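Back to News
Around the Building

The shared kitchen has a new shelf plan (and a toaster that stays put)

By Carys Rees

If you've been in the shared kitchen at Sumdale lately and couldn't find the tea, that's my fault, and I'm only a little sorry! A few of us spent an afternoon in September going through every cupboard, and I can report that we own far more mugs than any group of adults needs. I'd been asking for this since spring, so I was thrilled when Glenys Trevor turned up with labels, a marker and a packet of cookies.

The rule we settled on is simple. Mugs and plates go in the upper cabinets, food goes in the pantry closet by the door, and the counter is for whatever you're using right now. The toaster gets to stay out. I fought for that one. Emrys James wanted it put away every night, but it's a four-slicer and it's heavy, and I eat toast at ten in the morning and again at four, so you can guess how I voted.

We also had a good long talk about bags. People bring in lunch or a few groceries, set the bag down against the wall and forget it — I do it too — and then three days later we're all guessing what's in there. From now on, a bag on the counter overnight gets a sticky note, and if it's still there the next evening it goes on the shelf by the mailboxes. Wrappers go in the trash. I feel silly typing that, but Glenys made me promise. 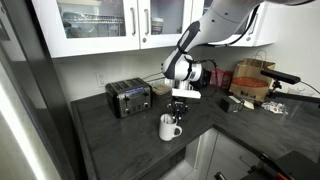
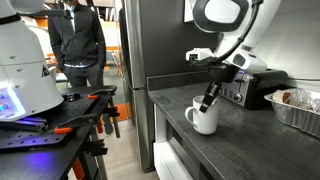

Who decides what gets thrown out of the refrigerator?
Whoever is on the kitchen rota that week, on the last afternoon of it. Anything with a name and a date on it is left alone until the date passes, and anything without a name goes.

On the subject of money, the kitchen fund stands at $78 after we paid $40 for shelf risers and a set of Malý storage jars. I love the jars. They're for the sugar, the oats and the good coffee, and they have wide mouths so you can get a scoop in without spilling it all over (looking at you, Ieuan). There was some interest in a second kettle too, and Baldur Blöndal has offered to look at prices and report back. If you have strong feelings about kettles, he's the one to talk to, and he does want to hear them.

We boxed up the spare mugs and plates, 68 pieces altogether, and they've gone to the Istenis lunch club down the road. They were so pleased to have them! I kept one back with a chipped rim because it's the perfect size for soup and I couldn't part with it. If you spot something of yours missing, tell me soon and I'll call over there and ask.

The new rota is taped inside the pantry door. It runs two people to a week, and swapping is fine as long as you cross out the old name and write in the new one. Ieuan Bowen has the first turn with me. We'll be wiping down the shelves and checking the spice rack, where I've already found three open jars of paprika and no cinnamon at all.

Cinnamon is on the shopping list. Add anything else you'd like before noon tomorrow and I'll pick it up on my way in.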